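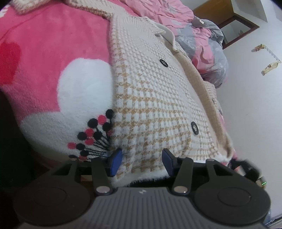
July

By M. Dimaculangan

A paper has been going around my corner of the robot learning world for a month now, and people keep sending it to me with the same message, some version of "so this is solved then." The paper comes out of a project called Ditora. Its claim is that a robot arm can learn to handle clothing from demonstrations recorded entirely with hand-held grippers, by ordinary people in their own homes, with no robot anywhere near the laundry until test day. The headline result is that more homes beat more hours. Train on a wide spread of bedrooms and the policy does better in a new bedroom than one trained on the same amount of data from a lab.

I believe that result. I want to say so early, as the rest of this is going to sound grumpy. What I don't believe is most of what has been hung on it.

Start with the data. The Ditora set has 1,712 demonstrations of garment handling. For cloth that is a decent number, and the collection method is the reason they could get it. A person holding a gripper works several times faster than a person steering an arm through a headset, and it doesn't take a technician to set up. You hand over the tool, you explain the task, you come back for the recordings. Anyone who has spent an afternoon trying to pick up a sock by teleoperation will understand the appeal.

And the variety is real. Look at a single frame from this sort of work and compare it with what we used to train on. When I started, "cloth manipulation" meant a square of plain fabric on a table, usually blue or white, lit from straight above. Compare a cream knit jacket with a houndstooth-like check, spread next to a pink plush blanket that has its own big white fluffy motif, with a heap of pink and grey bedding behind. The hem is white and fuzzy. The motif on the blanket is white and fluffy. If you wanted to design a cruel test for a segmentation model, you could do worse. So yes, I accept that a policy trained on a lot of this will be harder to fool than one trained on the blue square. It would be strange if it weren't.

My trouble begins with the word "success."

Ditora scores a garment trial as successful if the item ends up inside a marked region with "no major folds out of place," as judged by a person looking at a photo. There are 200 test trials. The paper gives a rate for the wide-variety policy and a lower rate for the lab policy, and the gap is large enough that I doubt it is noise. Fine. But the judging is done by members of the team, and as far as I can tell from the appendix they knew which policy had produced which photo. Blind scoring costs an afternoon. You shuffle the photos and get somebody down the hall to mark them. I have no reason to think anyone cheated. I do know how I look at a half-folded sleeve when I have been working on the thing for a year and the deadline is Thursday night in my head whatever the calendar says.

Then there is the matter of which trials got counted. The recordings were filtered before training, and 467 of the raw demonstrations were thrown out. The stated reasons are tracking loss, blur, and "incomplete task." The first two are housekeeping. The third one bothers me. What does an incomplete task look like with a jacket? Often it looks like a person getting the hem between the fingertips, pulling, having the knit stretch and slip, and giving up or starting over. That is the hard part of handling clothes! If you drop the episodes where the fabric misbehaved, you are left with a record of fabric behaving. The policy will then be very good at continuing when things go well, and it will have seen little of what to do when they don't.

I would have liked to see those discarded episodes broken down by garment. My guess is that knits and anything fleecy are overrepresented, but it's a guess, and I shouldn't have to make it.

There is a deeper problem with the hand-held method that its fans tend to wave off, and it has to do with what the camera can't record. The setup captures where the fingertips went and how far open they were. It captures what the fabric looked like. It doesn't capture what the person felt. A human holding one of these tools still gets a great deal through the handle. You feel drag when a fuzzy hem catches on the fuzzy thing under it. You feel the little give that tells you that you have one layer and missed the other. People adjust to that without thinking, and the adjustments show up in the trajectory with their cause removed. The learner sees the hand slow down and shift sideways, and has to explain the shift from pixels.

Sometimes the pixels are enough. A knit with a check pattern is a kind one here, since the check bends when the cloth is pulled and gives the model something to read. Take the same jacket in black and I'd expect the results to drop. Ditora doesn't report by color or by pattern. The table lists "tops," "bottoms" and "other," and that's your lot. "Other" contains, by their own list, both pillowcases and baby hats.

The defenders have a good answer to some of this, and I'll give it its due. They say force sensing can be added later, that the cheap version of the data is better than no data, and that the old approach of waiting for perfect instruments gave us a decade of blue squares. I was there for some of that decade and I can't really argue. A follow-up group at Jokthorpe has already put a simple pressure pad in the fingertips and released a small set. It is too small to say much, but at least somebody is asking the question.

Where I part ways with them is on what the wide-variety result means. The popular reading is that the variety of scenes is doing the teaching, that the policy has picked up something general about cloth from seeing it in many homes. The duller reading is that it has learned to ignore bedrooms. Those are different skills. A model that has learned to ignore a framed picture on the wall, a pile of bedding and a patterned blanket will look much better in a new room than a model that gets confused by them, even if both of them know exactly the same amount about how a jacket moves. You'd get the headline gap either way.

There is a way to tell these apart, and it isn't expensive. Take both policies back to a plain table, where background can't matter much, and hand them garments neither has seen. If the wide-variety policy still wins by a wide margin, it knows more about cloth. If the two come out close, it knows more about rooms. The paper has a plain-table condition. It uses 2 garments, and both of them appear in the training set. I read that section three times hoping I had misunderstood.

When I ran a cut-down version of that test on the public weights, with thrift-store clothes on my own bench, the gap shrank a lot. I'm not going to print a number. I used a different arm and a different gripper mount, my lighting is bad, and I didn't run enough trials to stand behind a figure. I mention it only because it moved me from "somebody should check this" to "somebody should check this before we build on it." I'd be pleased to be shown wrong by a person with a better setup.

People are building on it, that's the thing. Triter, which sells arms to small laundries, now says in its product notes that its folding software was "trained on real homes," as if the phrase settled something. A small laundry isn't a home. It has steel tables and flat light and a mountain of towels. If the main thing learned was how to shrug off clutter, then the customer is paying for a skill they have no use for, and the skill they need, getting a single layer of a stretchy hem off a stack, is the one with the thinnest evidence behind it.

I don't want this read as a case against hand-held collection. I've gone the other way on that over the past two years, slowly and with some complaining. The tools are cheap, the people using them get good at it, and the recordings have a messiness in them that I could never stage in a lab however many blankets I bought. I use this kind of data myself. I just think we have been so relieved to have it that we stopped asking it ordinary questions.

So here is what I'd want from the next version, if anyone on the team is reading. Score blind. Publish the discarded episodes, with the reasons, by garment. Split the results by fabric, even crudely: knit, woven, fleece. Run unseen clothes on a plain table and report it in the main text whether it flatters you or not. And drop the video where the arm folds a bath towel to piano music, which has been watched by far more people than will ever open the appendix. A towel is a rectangle.

I'm told a second release is planned with a larger share of knitwear and outer garments, buttons included. Good. Buttons pull on the fabric in odd places, they catch, and an open front placket wanders about when you tug the hem under it. I'll download it the day it comes out, and I'll be looking at the failures first.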